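Mornelent: Stacking Dishes So They Dry and Store Better
Term project report, Household Design elective

Results and what we learned

We went into this thinking dish stacking was a solved problem, and wow, were we wrong! The question was simple enough: if you have a small kitchen and a mixed set of bowls and plates, what order takes up the least shelf? We called the project Mornelent (it was the name of our group chat first, and it stuck).

We measured shelf space in square centimeters. With every dish laid out flat on its own, our test set took up 1,719. Nesting just the bowls brought that down to 1,509, and putting the bowls into the widest plates got us to 1,000, which made the whole table cheer.

The best part was finding out how much the rim matters. A plate with a raised edge holds a bowl in place when you slide the stack along, while a flat dish lets it wander. We ran 10 slides with each pairing, and the raised edge won so clearly that we stopped arguing about it.
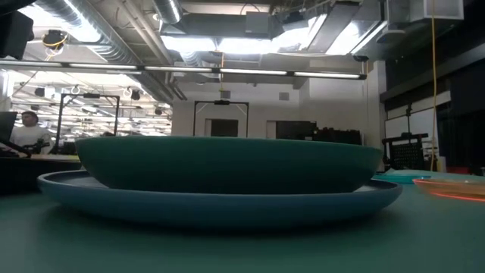
Vol. 10

A wide blue plate under the big dark green bowl is the pairing we'd pick for any shelf. The plate reaches out past the bowl on both sides, so you can lift the two together by the plate. The orange plate and the teal dish go in the next stack over.

Next term we want to try mugs. Handles are going to be a mess and we can't wait.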